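Flina beds and bedding: frequently asked questions

We sell the Fesberg bed and the sheets that go on it. We also read what other shops say about theirs, and we don't believe much of it. These are the questions that come up most in our inbox.

Is a higher thread count better?

Up to a point. Past that point the number is mostly there to sell you something. Our fitted sheets are 200 and we have no plans to change them. We were once offered one labelled 454 and it felt no different after a wash.

Will a fitted sheet ever lie completely flat?

Not for long. Catalogue sheets have been ironed on the bed and probably pinned underneath. A sheet that is slept on will crease, and the "wrinkle-free" ones we tried creased as well. 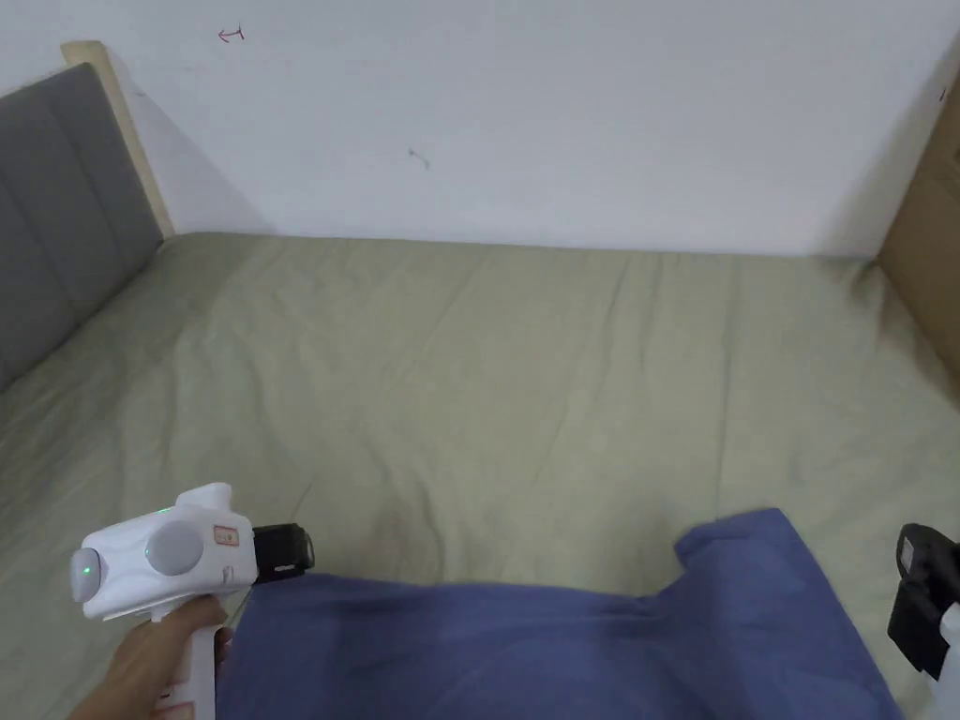
How often should I wash a fitted sheet?

Every week or two suits most people. Go by your nose and by how warm the room has been.

Do I need a special detergent for coloured sheets?

We doubt it. An ordinary colour detergent at 40 degrees does the job. Leave out the softener - it coats the cotton, and we can't see what you get in return apart from the smell.

Is the bed a good place to fold clothes?

Better than most tables, as it's wide and nothing slides off. Pull the sheet tight first or you end up folding on a slope.

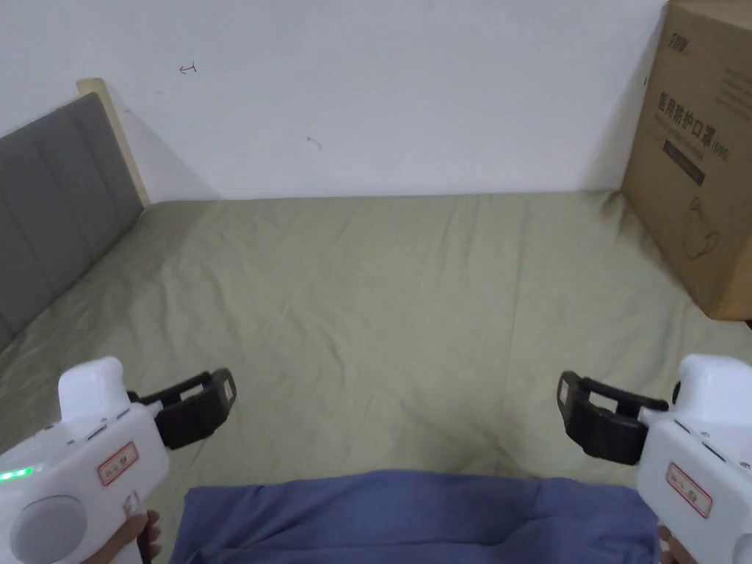
Blue fabric at the near edge of a green fitted sheet, grey channelled headboard to the left.

What is the right way to fold a shirt?

There are at least nine methods going about online, each with a loyal following. We fold the sleeves in, then bring the hem up to the collar, and stop there. Shirts left in a heap will crease more the longer they sit, whichever method you had in mind.

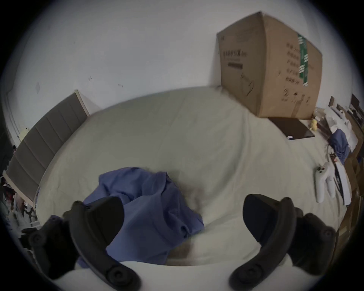
If you only have a few minutes, do the shirts and leave the T-shirts. Creases in a T-shirt tend to drop out once it's on.

Do padded headboards collect dust?

Yes, in the seams. Run the narrow vacuum nozzle down each channel. We sell no spray for this and would be wary of anyone who does.

Can I order through Ó Conaill or Brasanwood?

Both stock the bed. Only Ó Conaill carries the sheets, and delivery in January was slow.

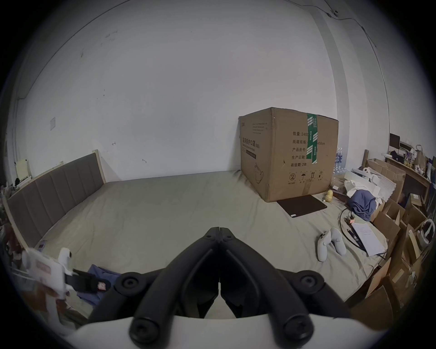 Fesberg, 26/04/2022

Returns have changed. You now have nearly 200 days to send back an unopened sheet, and 2 weeks if you have opened it. Please keep the receipt.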